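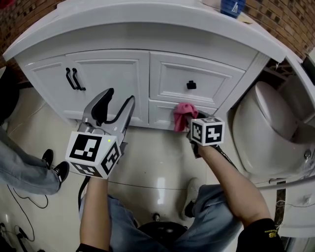 Gumshields first, as they're the thing that gets forgotten. Rinse under the cold tap as soon as you're in, before tea, before the telly. Cold, never hot, hot water softens them and then they don't fit. Quick go with a soft toothbrush and a dab of washing up liquid, rinse again, shake it, back in the vented case. For a longer soak use a denture tablet in a cup of cold water, and keep the one cup for it. A blue cup up on a white vanity top, like the one in the photo, is easy to tell from the drinking glasses. If it's gone rough round the edges or has bite holes, bin it.

Rest of the kit, in the order it comes out of the bag.

Mud
Leave it. Wet mud rubbed is mud pushed in. Hang the shirt and shorts over the bath or the back gate until the mud is dry, then bash and brush it off outside. Only then cold rinse. Drains will thank you too, ours backed up in April after a whole under-12s set went through the machine caked. Never again.

Grass stains
White vinegar and water, half and half, on for a bit, then rub with a bar of plain soap. Old toothbrush for the knees. Wash at 30 or 40, whatever the label says. Don't tumble it untill the stain has gone, the heat fixes it and that's you stuck with green knees all season.

Blood
Cold water, salt, patience. No hot water at all. Old blood wants an overnight soak in the bucket with a scoop of bio powder, but check the label first.

Numbers and badges
Inside out, every time. No iron straight on the print. If a number is lifting at the corner, tea towel over it, iron on medium, press and hold, don't slide. Let it cool before you poke at it. I've saved two shirts like that and ruined one (slid it).

No softener on sports tops. It clogs the fabric and they stop drying properly, and they pong worse. Half a cup of white vinegar in the softener drawer does the job and no, they don't come out smelling of chips.

Boots
Laces out, insoles out. Knock the soles together outside the door. Stiff brush, bowl of lukewarm water, cloth. Don't put them in the machine – glue goes, sole goes, money gone. Stuff with newspaper, change it after an hour and again at bedtime. Not on the radiator. Near it, fine. Leather ones crack otherwise, and then want a bit of conditioner, which I buy in the Susidon tub as it's cheap and there's loads in it. Studs: take them out now and then, smear of Vaseline on the thread, back in hand tight then a quarter turn with the key. Rusted ones, drop of oil and leave overnight.

Shin pads
Wipe, dry, wipe again. The sort with a cloth sleeve, sleeve off and in with the shirts. Bicarb sprinkled on the foam overnight, hoover off in the morning. Works on the insides of goalie gloves too, though shaking it out takes ages.

Goalie gloves
Lukewarm water, tiny bit of glove wash or baby shampoo, squeeze gently, don't wring. Dry flat in the shade. Latex goes hard in sun. Store them palm up and not stuck together, palms that dry touching will tear when you pull them apart.

The bag
Everyone washes the kit and puts it back in a bag that stinks. Turn it out on the grass, shake, wipe with hot soapy water, leave it open and upside down. Ours is a big Hima holdall, 8 seasons old and the zip still runs, rub a candle along the teeth if yours sticks. Two teabags (dry ones!) in the side pocket for smell. Change them when you remember.

The car
Old shower curtain in the boot of the Honda, muddy side up obviously. Lift out by the corners and hose down. Carrier bag in each door pocket for the socks. Towel on every seat if it's been a wet one.

Balls
Soft from sitting in the shed? Drop of glycerine or washing up liquid on the needle before it goes in the valve, dry needles rip valves. Let a little air out for the summer. Wipe down, keep off the concrete.

Water bottles
Bottle brush, hot soapy water, and pull the rubber bit out of the lid as that's where the black stuff lives. Bicarb and vinegar if it's bad, don't put the lid on while it's fizzing. Store with lids off. Marking them – nail varnish on the base stays on far longer than pen. Same trick for shin pads and the pump.

Labels
Iron-on ones come off socks. Use a laundry pen inside the cuff, or a coloured stitch, one colour per child. Drimari do a stamp if you've got a lot to get through, I've not tried it on black socks.

Sock pairs: peg them together before they go in the wash, small plastic peg or a safety pin through the tops. Saves the usual hunt on match mornings.

Think that's the lot. Curtain net washing next week if I get chance, and the tracksuit zips I was asked abuot. Pick the old candle stub up off the windowsill now while you're thinking of it and put it in the kit bag pocket.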